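Search this site
Type and press Enter

Reviews / Shop and Workbench

Elmont T-Slot Extrusion Bench Kit: Fine Metal, Silly Claims

Posted in April by the workshop desk
3 comments | 10 shares

The box says "no tools needed," and then the first thing you find inside is a hex key. That set the tone for me.

The Elmont kit is a small workbench frame made from aluminum T-slot extrusion. You get the rails already cut, a bag of corner brackets, a bag of drop-in nuts, four leveling feet and a folded sheet of drawings with almost no words on it. There is no top. I paid 200 dollars and then went out and bought a sheet of plywood, so keep that in mind when you compare it with a steel bench that comes complete.

I'll give them the metal. The rails were straight, the saw cuts were square, and the anodizing had no bare patches apart from one end I would have hidden under a cap anyway. The caps are extra, by the way. The slots took nuts from an old bag of Sesia hardware without a fight, which I did not expect, having been burned before by kits that only accept the maker's own parts.

The brackets are where I start to grumble. They are cast, and two of mine had a lump on the inside face that kept the joint from closing up. A file fixed it. The sales page calls the finished frame "rigid as welded steel." It isn't. Push on a top corner and the whole thing racks sideways a little until you add a diagonal brace, and there is no brace in the kit. Darkbridge puts two in the box with theirs and charges less.

Assembly took me 3 hours. The page promises one. I squared every corner before tightening, and then found I had closed off a slot that still needed two nuts in it, so some of that time is my own fault. The drawings don't warn you, though, and they should.

Elmont also prints a load rating in very large type and never says how the weight was spread or where the feet were standing.

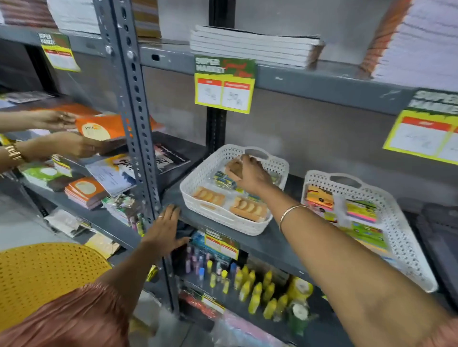

I set 80 pounds of scrap bar stock in the middle and left it overnight. The long rail showed no bend I could find with a straightedge. With a vise on the end and a hacksaw going, it was less happy, and a couple of the bracket screws needed another turn the next morning. Thread locker would probably cure that. None is supplied.

Would I buy it again? At full price, no. If you already have a drawer full of nuts and brackets, buy plain lengths from a cut-to-size seller such as Mkhize and draw up your own frame. If you want everything to arrive in one box and don't plan to saw or hammer on it, the Elmont will hold a soldering station or a small printer perfectly well. Just order the end caps and a pair of braces at the same time, and add them to the price before you decide.

3 comments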